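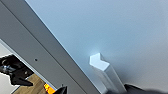 **Plidden**(プリデン)は、Skonden(スコンデン)が製造する小型ロボットアーム用の後付け把持キットである。電動の二指グリッパーと手首部の小型カメラ、制御用ソフトウェアからなり、既存のアームの先端に取り付けて、戸棚や引き出し、家庭用機器の扉といった日用の設備を操作させる目的で販売されている。扱う対象には缶や箱のような独立した物体のほか、面に固定された突起物が含まれる。淡い青灰色のパネルから突き出た白い棒状の部分に黒い指を寄せていく動作は後者の典型で、背後の面と棒の明るさが近いため、棒の輪郭と端面の切れ込みをカメラ側でどこまで拾えるかが把持の成否に関わる。日本国内ではKinoshitaが販売と修理受付を担当している。

## 概要

Pliddenは完成品のロボットではなく、アーム本体は付属しない。購入者は手持ちのアームにアダプター板を介してグリッパーを固定し、電源と通信のケーブルを接続して使用する。公称質量は、グリッパー、カメラ、アダプター板を合わせて730グラムである。可搬質量の小さいアームでは、この値を差し引いた残りが実際に持ち上げられる質量になる。

指は左右が連動して開閉する平行型で、交換は六角レンチ一本で行う。標準の指は先端が細く、取っ手の裏や扉の隙間に差し入れやすい。幅広の指は別売で、布製品や袋物に向く。どちらも黒色で、画像処理の際に指と対象物を区別する手がかりとして利用される。ただし黒い家電や暗色のガラス面を相手にする場合には、この利点は小さくなる。

カメラは手首側に固定され、指先を斜めに見下ろす。画角が広く、指は常に画面の端に入る。アームの姿勢が変わると映像も同じように傾くため、操作者が画面だけを見て上下を判断するには慣れを要する。ソフトウェアには画像を重力方向に合わせて回転表示する機能があるが、初期設定では無効になっている。

## 沿革

原型となったのは、Skondenの技術者であったサンティノ・ザパタ(Santino Zapata)が社内で試作した「Fondent」である。Fondentは研究機関向けの単体グリッパーで、カメラを持たず、位置決めはすべてアーム側の座標に頼っていた。引き出しの取っ手のように位置がわずかに変わる対象では空振りが多く、手首カメラの追加が検討された。

Plidden初版の仕様書は2019年1月2日付で公開された。翌2月に先行出荷が始まり、最初のロットは197台であった。この時期の製品はケーブルの引き出し口が指の側にあり、奥まった場所で周囲に触れやすいとの指摘を受けて、第二版で手首の外側へ移された。第二版ではカメラ固定部のねじも一段太いものに改められている。初版の利用者には改修部品が有償で提供されたが、筐体の形が異なるため、初版を完全に第二版と同等にすることはできない。

Fondentは後に販売を終了し、指の部品のみPliddenと共通で供給されている。

## 構造

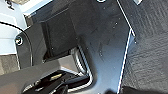
筐体の内部には駆動モーターと減速機が収められ、指の根元のリンクを左右同時に動かす。把持力は22段階で設定でき、設定値に達するとモーターは位置を保持したまま電流を下げる。停電時に指が自然に開くことはなく、手動で戻すには筐体側面のねじを緩める。

アダプター板は厚みの異なる二種類が同梱される。薄い板は手首の全長を抑えられる一方、アームによってはケーブルのコネクターが筐体と干渉する。Kinoshitaの導入手引きは、最初に厚い板で組み立て、全関節を可動範囲の端まで動かしてケーブルの余長を確かめてから、必要に応じて薄い板へ替える手順を示している。

カメラのレンズは固定焦点で、指先付近に合わせてある。筐体を面に近づけた状態では画面の大半が一つの板や壁で占められることがあり、その間は位置推定に使える特徴点が減る。ソフトウェアはこの状態を検出すると速度を下げ、直前の推定位置を用いて動作を続ける。光沢のある金属の折り返しや板の切断面は明るい線として写りやすく、これを取っ手の縁と取り違えた事例が第二版の利用者から報告されている。

## ソフトウェア

付属ソフトウェアは、遠隔操作、動作の記録と再生、簡易な把持位置推定の三つの機能をもつ。遠隔操作ではゲームパッドまたは専用の操作桿を用いる。記録した動作は関節角度、指の開度、カメラ画像を一組として保存され、一般的な表形式と画像の連番に書き出せる。

把持位置推定には、引く、押す、つまむなど11種類の動作ひな形が用意されている。対象を画面上で指定すると、ひな形に応じた接近方向が提案される。提案を採用するかどうかは操作者が決める仕様で、無人で連続運転させる機能は標準では提供されない。

対応するアームの一覧は製造元が更新しているが、一覧にない機種でも、先端の取付穴が合い、外部からの速度指令を受け付けるものであれば動作する場合がある。この場合の不具合は保証の対象外となる。

## ガラス面および光沢面での使用

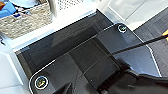 暗い色のガラスや反射の強いパネルの上でも、Pliddenは使用できるか。

使用できるが、把持位置推定の精度は下がるため、製造元は遠隔操作での接近を推奨している。ガラス越しに奥の面が見える場合、推定位置が手前の面と奥の面のどちらに乗るかが不安定になりやすい。

製造元の資料では、照明を斜めから当てて反射の位置をずらすこと、パネルの縁や角を基準点として登録することが対策に挙げられている。標準の指の先端は硬く、ガラスに接触させる作業では別売の保護キャップを装着する。キャップを付けると指先が太くなり、狭い隙間には入らなくなる。指の開度の原点も変わるので、装着後には再校正が必要である。

細い棒状の物がガラスの上にある場合は、棒そのものよりも反射像が強く検出されることがある。第二版のソフトウェアには検出候補を手動で除外する機能が加わった。

## 販売と保守

本体は単品と、予備の指および厚さの異なるアダプター板を追加したセットの二通りで販売される。Kinoshitaは短期貸出も行っており、貸出品にはアームへの取付作業が含まれる。返却時の指の摩耗は通常使用の範囲であれば請求されない。

定期的な保守として、指の根元の清掃、カメラ固定ねじの増し締め、ケーブル外装の点検が指定されている。リンク部の潤滑は製造元での作業となり、利用者による分解は認められていない。

## 評価

小型アームの利用者の間では、取付けの簡便さと記録データの扱いやすさが評価されている。既存の設備を加工せずに試せる点から、家庭環境を模した部屋での動作検証に採用する例もある。

批判としては、手首部が長くなることで棚の奥での姿勢の自由度が減る点、固定焦点のため離れた対象の細部が読み取りにくい点が多く挙げられる。説明書についても、校正手順の記述が初版の画面に基づいたままの箇所があり、第二版の画面とメニューの名称が一致しない。

## 関連項目

- Fondent
- エンドエフェクタ
- ロボットハンド
- 遠隔操作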